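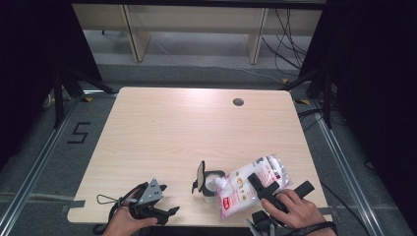 Sep 18, 2020

Quick one tonight, I have to be up early.

Plastic bag back in the cupboard, cup to the sink, wipe, done. That's the whole plan for the table and I still manage to put it off till bedtime. It's the pale wood one with the rounded corners, the one Nisreen talked me into back in April. Paid 282 for it at Grornstead, second hand, plus a van. No regrets. My old table had corners that got me in the hip every single morning.

Things I've learned about pale wood so far:

Crumbs hide. You think it's clean and then you put your sleeve down.

The cable hole at the back with the gray cap -- keep the cap ON. I left it off for a week and found half a cracker on the floor underneath, plus a pen I'd blamed Killian for. Sorry Killian.

Shine is a pain. Too much spray and it streaks, so now it's just a damp cloth and then a dry one. Takes me 79 seconds, yes I timed it, I was avoiding emails.

White bags are teh worst for sitting around. They look like trash when they're still half full and I've thrown out good snacks twice. New rule, anything crinkly goes in the tin by the kettle. Clear cups too, I don't see them until my elbow does.

Nisreen says I should get a tray and just carry everything off in one go. Probably right. She's got one from Dinau with handles, it's nice but I'm not paying that for a tray. Might look in the thrift store on Awwad Street if I get out at lunch.

Next up is the drawer. It's bad in there -- batteries, takeout menus, a key that fits nothing. Will post before and after if I'm brave enough.

Ok bed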